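Towel folding, month three

The club meets in the evening now, from seven until whoever is hosting wants their kitchen back. We are still working on the same problem we picked in September, which is getting a small arm to fold a towel in half and then in half again. It sounded like a starter project. Genowefa Jakubowski, who has been in the club longer than I have, told us at the time that cloth was a bad place to start, and I wrote that down and then we did it anyway.

For anyone new to this blog, I joined the club last year as the only member who had never written any code. I do the data side, which mostly means doing the same chore over and over with a gripper in my hand, and then sitting at a laptop throwing out the bad runs. We call the project Lultlow. The arm is called Uter and it lives at Genowefa's place because she has the heavy workbench.

By the start of December we had 83 usable runs. Nearly all of them were recorded on the workbench, on the same gray mat, with the same two white dish towels. The policy we trained on those could fold a white dish towel on a gray mat. When we put down a different towel it closed the gripper a little short of the edge and lifted nothing. When we moved the mat out of the way it did worse.

So the plan for this month was to leave the workbench and record in real rooms, on real tables, with whatever was already on them. Xuân Tô made a list of rules for the home sessions, and we have mostly kept to it:

One towel at a time, starting already folded once or laid flat.
Don't clear the table. Push things to the far end if they are in the way of the towel and leave them there.
Leave the tablecloth on if there is one.
Open the jaws all the way before each approach.
Say the run number out loud at the start.

The last rule is for me. I lost a whole evening of labels in October by trusting my own notebook.

We got a good table for it this time. The cloth has a lot printed on it, with a dragon, a big red banner and gold and orange bits all over, and I was glad to see it. A plain table would have taught us very little after all that time on the mat. The towel was dark gray with a black edge and a hanging loop on one corner. 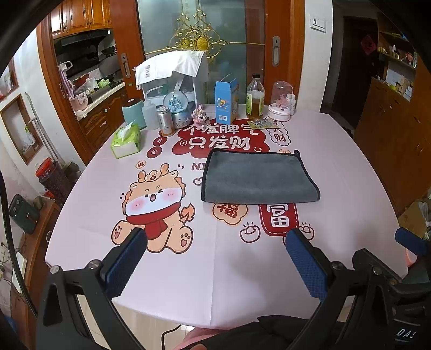 Jaws open over the tablecloth, gray towel folded and ready.

The loop was the first thing we argued about. Xuân thought we should always grab away from it, so that the runs agree with each other. I thought we should let each person grab where they would naturally grab, which for me is the corner with the loop on it. We split the session. The first half we stayed off the loop and the second half we did as we liked. When we train on the two halves separately we should be able to see if it matters. My guess is that the strict half will look better in the numbers and do worse on a new towel, but I have been wrong about most of my guesses in this project.

The second thing was the dark towel against the black jaws. On the laptop it was hard to tell where the towel's edge stopped and the jaw started once the gripper got close. The blue pads helped. You can find the pads on every run, and if both pads are lined up with the edge then the grab is usually fine. I have started using that as my first check when I go through the recordings, and it has cut my sorting time a fair amount.

Thicker cloth also behaves differently in the hand. The white dish towels are thin and fold over with almost no push. This one wanted to spring back open at the crease, so I had to hold the fold down for a second before letting go. The arm has never seen that pause. I kept it the same length in every run as best I could, but my timing gets worse as my wrist gets tired, and by nine I was rushing it. We should swap people sooner. I wrote that in the log, and I think I wrote it in October too.

We recorded 68 runs in the session. After sorting I threw out nine. Most of those were me starting to lift before the jaws were fully closed, and a couple were runs where I forgot to say the number and couldn't match them up later. That is a better rate than I had on the workbench, where I was throwing out over a quarter.

Genowefa will train on the new set this week, first on its own and then mixed in with the older runs. She wants to hold back the loop runs from the second half as a test, and I think that is fair. Uter also needs a new wrist cable before we can try anything on the arm. The old one snags when the elbow is all the way in, and we have been working around it with a strip of tape since November.

Next session is at my apartment. My table is small and round and has a glass top, so we will see how the reflections go. If anybody in the club has a towel that isn't white or gray, please bring it. Stripes would be good. I also still have Xuân's spare charger, and I will bring it down to the workbench when the cable comes in.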